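3. Settlement and naming of the lower quarter

3.1 The first houses at Sornstead

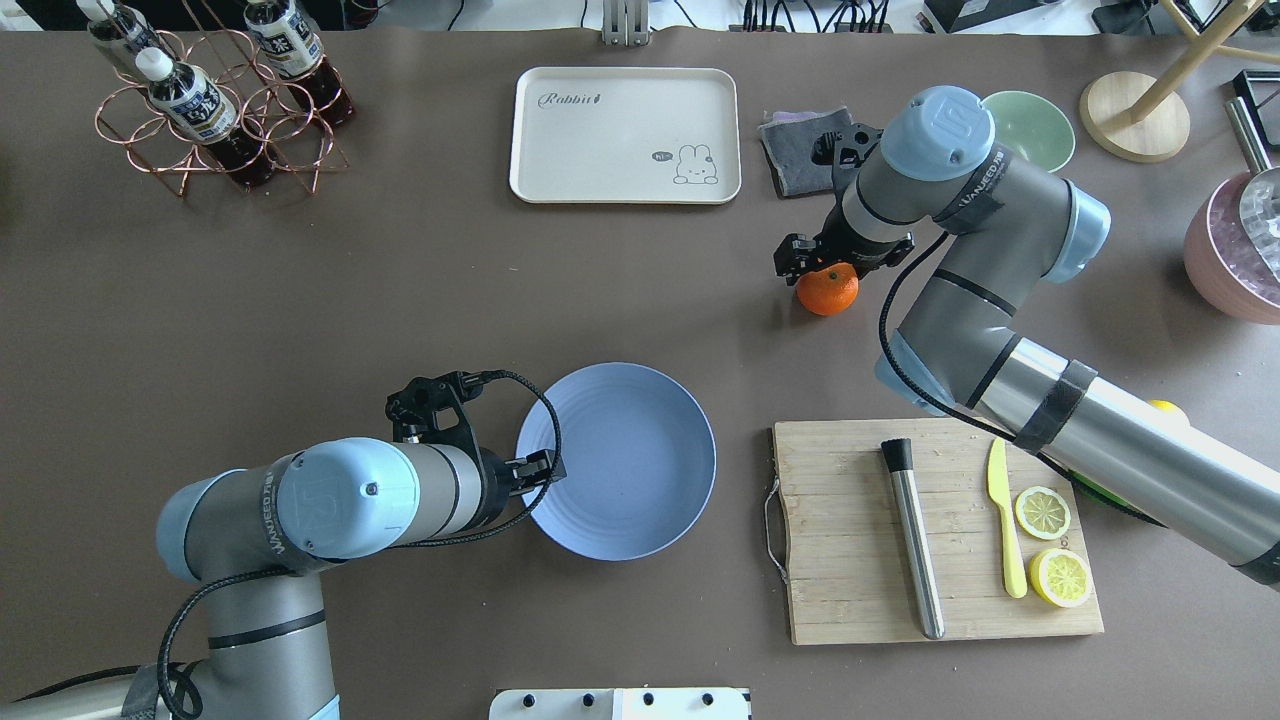 The lower quarter of Grosurthorpe was not planned as a part of the town. In the oldest parish book it is called only "the wet side", and the name Sornstead is written for the first time in a list of rents, where 14 households are given. Vlček and Panganiban read this list as a record of fishing families who came down the river from Plelside. We agree with the direction of the movement, but we are less certain about the occupation. Only six of the households paid the boat fee, and three of them stopped paying it within a few years.

The land was low and was flooded in most winters. For this reason the houses stood in two lines on the old dike, with the gardens behind them, and this form can still be followed in the streets of today. The distance between the two lines is almost the same along the whole dike, which Valentini explains by the width needed for turning a cart. Lui prefers to see in it the limit of the church land. The boundary stones support her opinion at the north end; at the south end no stone has been found.

3.2 The name Hegazy Steps

The stone stairs between the dike and the market are known as Hegazy Steps. The older residents interviewed by Figueroa connect the name with a merchant who sold lamp oil there. His shop appears in the tax register with a value of 1,735, the highest in the street, so the memory has some ground. However, the register does not mention the stairs, and the name is missing from the town map which was drawn after his death. It is possible that the people used it in speech for a long time before any office accepted it.

A second explanation, repeated in several school books, says that the stairs had 200 steps. We could not find an early source for this. The difference in height between the dike and the market is too small for such a number, and the story probably belongs to the hill chapel at Plelside, where a long stair did exist.

Figure 6. Two robotic arms above a dark tabletop with a round plate, a cream-colored tray and a bamboo cutting board.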